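Section 3: Setting up your Flila arrangement once it reaches you

I'm Hauwa, and I put this part of the guide together after my first May at the shop, when the phone rang all day with people asking why their roses had gone droopy by dinner. Most of it takes ten minutes, so put the kettle on and let's go!

What you need: the arrangement, a clean vase (ours or your own), sharp scissors or snips, and the little sachet of flower food taped inside the wrap. If you ordered the Prorico table design you'll also have a block of foam in a shallow dish, and you can skip to step 6.

1. Stand the box upright and open the top flaps first. I've seen people go in from the side with a knife, and the knife always finds a lily.

2. Lift the whole bunch out by the stems, low down. Leave the twine on (it's what holds the spiral together, and I spent ages on that spiral).

3. Fill the vase two thirds full with cool tap water and tip in the whole sachet. Give it a swirl.

4. Pull off any leaves that would sit under the water.

5. Trim each stem at a slant, then get it into the water right away. Tulips can be cut straight across if you like, they don't seem to mind.

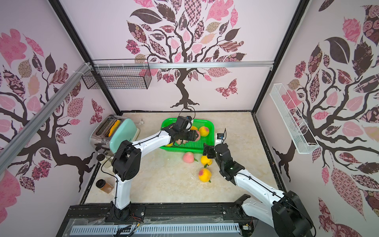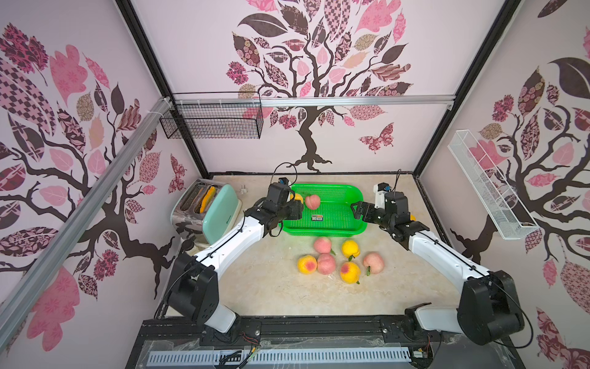 6. Table designs only: pour water slowly onto the foam at the back corner of the dish until it stops soaking in. Then leave it alone for a bit and check again, foam is thirstier than it looks.

7. Choose your spot. Out of direct sun, away from radiators, and please not beside the fruit bowl. Ripe fruit gives off a gas that ages flowers, and carnations really sulk about it.

Note: lilies usually arrive in tight bud. They're fine! Give them a few days. When they open, pinch out the orange anthers with a tissue before they get on your tablecloth.

Caution: lilies are dangerous to cats, and that includes the pollen and the vase water. If you have a cat, ring us before delivery and Chibuzor will swap them for something else at no charge.

Caution: don't push a finger into wet foam to test it. The hole stays there and the stem next to it dries out.

Topping up

Change the water every other day and trim the stems a little each time. If you've run out of food, plain water is fine, and I'd skip the sugar and the aspirin and whatever your aunt swears by. Spare sachets come in packs of 17 from the Rengifo counter, ask for item 644.

If a rose head flops, cut the stem again and stand it in deep water up to its neck for an hour or two. It often perks up, though an older bloom may not.

Returning a hire vase is covered in Section 4.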